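Neltden Marsh Purchase Clears Final Hurdle

February 27, 2019

The Portela River Conservancy has closed on the purchase of the Neltden Marsh property, a stretch of wetland and wet meadow on the lower river that has been on the group's wish list for years. The sale was recorded this week after the last of the grant money came through.

The land was owned by the Sheehan family, who grazed cattle on the upper meadow until the ground became too soft to keep animals on through the winter. Ebony Sheehan, who handled the sale for the family, said they had received other offers but wanted the marsh to stay in one piece.

"My grandfather always said the river would take that field back sooner or later," Sheehan said. "We would like it to do that without houses on it."

Most of the purchase price came from a state wetland grant. The rest was raised from members and from two local businesses. The conservancy will also set aside a stewardship fund to pay for weed control, fencing and yearly monitoring.

The marsh sits just below the point where Dutus Creek meets the Portela. A low earth dike was built along the bank several decades ago to keep high water off the meadow, and it has cut off the old side channels ever since. Young salmon coming down the creek now have few places to rest before they reach the bay - the side channels would give them slow water and cover during winter floods. 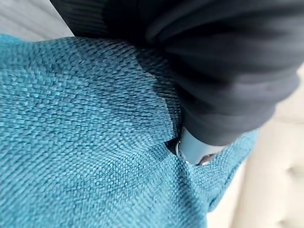
When will work on the dike begin?

Permits and design come first, and the conservancy expects those to take roughly two years. No digging will be done before then, although crews will start clearing blackberry and reed canary grass this season.

Tanvir Bepari, the conservancy's restoration manager, said the current plan calls for two openings in the dike and a new footbridge over the larger one. The design could change once the survey of the creek bed is finished.

"We need to know how the water moves out there in a wet year before we settle on anything," Bepari said. "The neighbors downstream have asked about flooding, and we owe them a clear answer."

Water level gauges were installed at seven spots on the property in February. Hydrologist Dilruba Sheikh will collect the readings and share them with the county as part of the permit application.

The gravel path from Tistby Road will stay open to walkers during daylight hours. Dogs must be on a leash, and the lower loop will be closed during nesting season. Parking is limited to the pullout by the gate.

Landowners along the creek who have questions about the project can contact Chaltu Woldegiorgis at the conservancy office. Draft plans will be posted at the Tistby library when they are ready for comment.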